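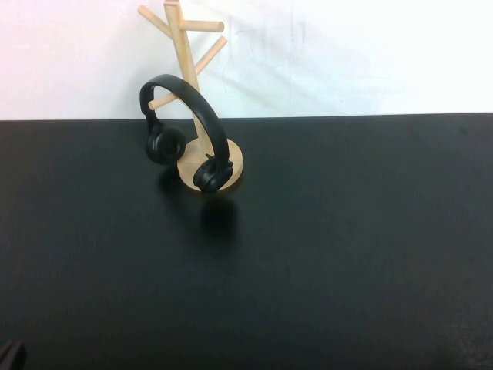 Headphones on the mug tree, fixed camera.

23rd November

Bench session, Tretville workshop, long one. Goal for the week is still the same: the arm takes the headphones off the stand and puts them back on a peg without me touching anything.

Started with the camera. The wall is blowing out and the table is sitting near black, so auto exposure is averaging two things I don't care about. Locked it manually. The headphones are matte black on a black table, and the lower earcup merges with its own shadow at the base. The segmentation mask kept swallowing the shadow and putting the centroid too low. Raised the gain one step, got more speckle on the tabletop, accepted it. Mask is better on the headband, still poor on the lower cup.

Changed the grasp target from the cup to the top of the headband arch. The band is broad and has a little sheen along the upper side that the edge detector picks up. Should have done this in April when I first wrote the planner.

The stand is the other problem. The post leans and the pegs all leave it at different angles, so the model I drew with a vertical post was wrong everywhere except at the base. Redrew it with the lean included and each peg as its own cylinder. The top of the post is out of view, so the upper end is taken from the tape measure. Overall length goes in as 287 mm.

Peg order in the config file, top to bottom: left, right, right, left. The headphones hang on the bottom left one. That peg is partly hidden by the band whenever it is loaded, so its position has to be stored before the headphones go on. Added a step for that.

Wastell controller board: firmware reflashed, wrist joint no longer drifts at idle. The Admasu supply reads steady under load. Left both alone after that.

Ran the Godeck script with the new stand model, 25 cycles. Result: 18 clean, four missed the peg on return, three stopped on the force limit during lift. All three stops had the band dragging on the post because the lift was straight up. The path needs to follow the peg outward first, then rise. Log file for the session is 492.

Speed at 70 percent throughout. No reason to go faster yet.

To do:
Lift path along the peg axis.
Something lighter under the base, gray card if there is any left.
Flatten the backdrop to the right of the stand, the creases show up as edges.
Label the spare servo leads.

Packed up after the log copied over. Stand stays where it is, base outline marked in pencil on tape.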